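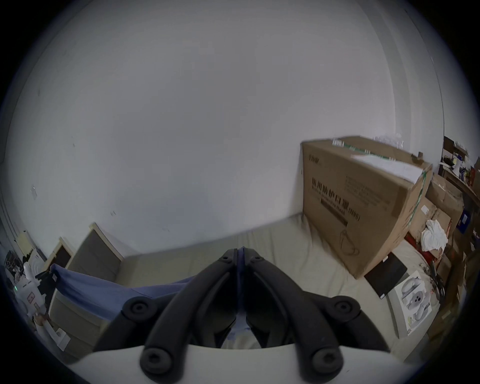
The will was read at a quarter past two, and by six the family had stopped speaking to each other in every language it had.

Titilayo Okoro had come for the biscuits. She was the junior at Vasconcelos and Alter, which meant she carried the file, poured the tea and sat near the door in case anyone needed letting out quickly. Mr Alter did the reading. He had a good voice for it, low and sorry, and he used it on everyone from dukes to dog breeders.

"To my nephew Piers," he read, "I leave the boat."

Piers, who was fifty and wearing deck shoes, nodded as if the boat had asked him personally.

"To my niece Rosalind, who has always wanted the boat, I leave the mooring."

Titilayo looked at the biscuits. She had typed this will herself, twice, and had asked old Mrs Havum both times whether she was quite sure. Mrs Havum had been quite sure. She had been sitting up in bed with the racing pages, looking better than she had any right to.

"The mooring," said Rosalind.

"At Arkeck," said Mr Alter. "With the right to charge a fair rent for it."

"And who decides what's fair?"

"You do, it seems."

Piers stopped nodding.

It was, as moorings go, the only one in Arkeck deep enough for the boat. The harbour there dries out to mud twice a day, and the mud has opinions about keels. Mrs Havum's late husband had bought the mooring before he bought the boat, which was the one sensible thing anyone could remember him doing. The boat itself was called Patience and had not left the harbour since the summer he tried to take her to Ireland and arrived, some hours later, at the other side of Arkeck.

"Four hundred pounds," said Rosalind.

"A year?" said Piers.

"A week."

"I'll sell her, then."

"Do. The buyer can pay me."

Mr Alter turned a page. He liked to leave a gap at this point for people to say things they would regret, and he was seldom let down. Piers brought up a wedding. Rosalind brought up a loan, and then a different wedding. A cousin at the back, who had been left a barometer and was perfectly happy with it, asked if there was any more tea.

"There is a further clause," said Mr Alter, when the noise had dropped. "Should my nephew and niece fail to agree on a rent within five days, boat and mooring shall both go to Miss Winnie Larch, of the harbour café, who has never once asked me how I was feeling in that particular tone of voice."

Everyone knew the tone. Several of them had been using it since lunch.

They agreed on a rent on the fifth day, at ten to midnight, over the telephone, with Titilayo on the line as a witness and a cold supper going colder in front of her. It came to one pound a year and alternate Augusts. Piers wanted it noted that he had been generous. Rosalind wanted it noted that she had been more so. Titilayo noted both, in the same size of handwriting.

She drove down in July to get the papers signed. The tide was out, and Patience was lying at a slight lean, with Piers at one end of her holding a paintbrush and Rosalind at the other telling him it was the wrong blue. They signed on the cabin roof. Neither would lend the other a pen.

Afterwards she went into the café and ordered a crab sandwich. The woman behind the counter cut it into triangles and looked out at the mud.

"Did they settle, then?" she said.

"They did."

"Thank God for that," said Winnie Larch. "I get seasick."

She charged Titilayo for the sandwich but not for the tea, and went to see about the chips.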